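Why sugar dissolves

Sugar is made of crystals. Each crystal holds a very large number of molecules, packed in a regular pattern. Water molecules pull on those at the surface and carry them off one at a time - this is called dissolving. Stirring speeds it up. So does heat. 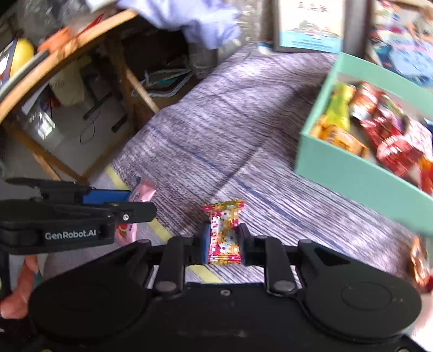
Sugar also takes in water from the air, and the surface of a lolly left out on a humid day turns sticky. A wrapper slows this down. On a small packet with jagged, crimped ends, the crimps are where the wrapping has been pressed together to close it. Colour makes no difference to how well a seal works. Store opened lollies in a jar with a tight lid.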